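Blog > Club notes > Term two

Sorting on a soft surface

By Yoga Raju, February
3 min read

Our robotics club at Flendemside has moved on from tables. This term's task is to pack a box on a bed using the hand-held grippers, one in each hand.

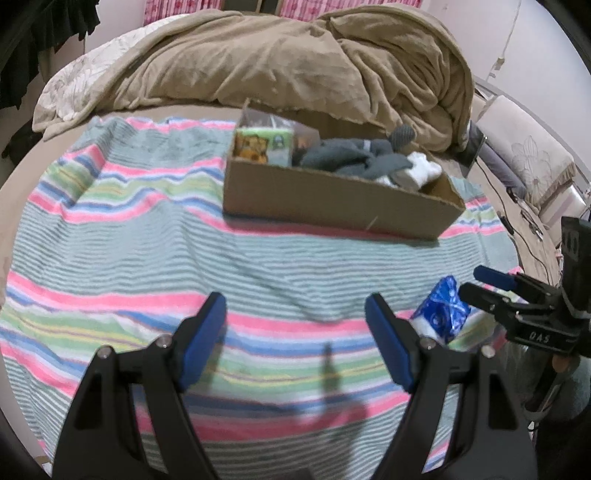
Setiawan wrote in to ask why we bother with cloth at all, when every competition he has entered used a hard mat. He thinks we are making the practice harder than the event will be.

He may be right about the event. The Imcombe rules only say "household surface", and last year that meant a desk. But we lost 14 points there on items that slid or tipped, and I would like us to be used to that before we go.

The first thing we noticed is that a crinkly packet on a striped cloth is awkward to pick up. If you come in too low, the finger catches the cloth and drags it along with the packet. If you come in too high, you pinch only the loose plastic. We now open the jaws wide, come down slowly and stop just before the cloth moves.

Soft things are easier to grip and harder to put down. They spread out in the box and take up the space you wanted for the next item, so we put boxed or stiff items in first where we can.

We have 2,552 recordings so far under the project name Sekomska. There are 6 of us taking turns, and 2 people can share a session if one of them checks the files while the other packs. I still need to rename the early ones, which were saved with no item names.

Next month we try it with the lid flaps left on.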